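The Lidded Pot Round-Up: What We Learned in May

What a month for lids! When Shalini Tiwari suggested we give a whole session over to pots with lids, I'll admit I expected a quiet evening and plenty of leftover biscuits. Instead the long tables were full by seven o'clock, we had to bring the folding chairs in from the corridor, and Tarun Grewal was still comparing knobs with anyone who would listen when the lights went off.

For those who couldn't make it, the idea was simple. Everyone brought one round container with a lid from home, the sort of thing that lives beside the kettle or at the back of a cupboard, and told the rest of us what they kept in it and what they would change. We had tea caddies, sugar pots, a very handsome biscuit barrel that belonged to Pankaj Chauhan's grandmother, and a rice tub so heavy that Santosh Tyagi carried it up the stairs in a rucksack.

The big talking point was domed lids against flat ones. I have always been a flat lid person (you can stack them, and my shelves are narrow) but I came away half converted. A dome gives you that bit of extra room at the top, so you can heap the sugar or let the biscuits sit proud of the rim and still get the lid down. It wipes clean in one go, too, with no groove round the edge to catch crumbs. Kiprono Waweru pointed out that his domed pot has never once had a pile of post left on it, and having seen his kitchen I think that is a strong argument.

Then there were the knobs, and here feelings ran high! Small round knobs look lovely but are a misery with floury fingers. A wider one with slightly flattened sides gives you something to hold, and several people said they wanted a knob in a different colour from the lid, so that the eye goes straight to it first thing in the morning. Shalini is very taken with blue on black. I thought it might look a bit severe, but against a pale worktop it is really cheerful.
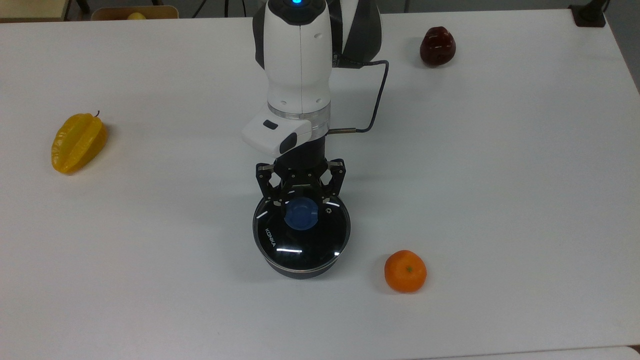
We also had a good long talk about shine. A glossy lid is a treat when it's clean and shows every thumbprint when it isn't, and those of us with bright ceiling lights know that it can look streaky even straight after a polish. Pankaj's tip is a barely damp cloth first, then a dry cotton one, working in circles from the knob outwards. He does his every Wednesday along with the taps. Matt sides are much more forgiving, and a few members like the mix of the two, shiny on top and plain underneath, so you only have the one part to fuss over.

On sizes, Santosh had done some proper homework. She measured how much of everything her household gets through and found that a 700 ml pot does nicely for loose tea, while sugar needs 1,000 ml if you want to empty a full bag into it without leaving a sad little twist of paper at the back of the shelf. Squat shapes won the vote over tall ones by a mile. You can get a scoop to the bottom without scraping your knuckles, and a low, wide pot is so much harder to knock over when you reach across it for the milk.

Tarun passed round his Mirever canister, which has a rubber ring inside the lid, and next to it an old Lodhi tin with no seal at all. He keeps coffee in the first and string in the second, and is devoted to both. If your seal has gone stiff, he recommends taking it off, washing it in warm soapy water and leaving it flat on a tea towel overnight before you give up on it.

A few things to pass on. Somebody went home without a small brown lid, and it is waiting on the shelf by the coats. Kiprono still has the label maker, with plenty of tape left, so do ask him. And the swap box now holds 20 containers looking for good homes, 3 of them without lids, so if you have a spare lid of any size rattling around in a drawer, please bring it along and we'll try it on everything!

Next time we move on to trays and drawer dividers. Santosh would like to hear from anyone with a cutlery drawer they are proud of, or one they are thoroughly ashamed of, and the kettle will be on from half past six.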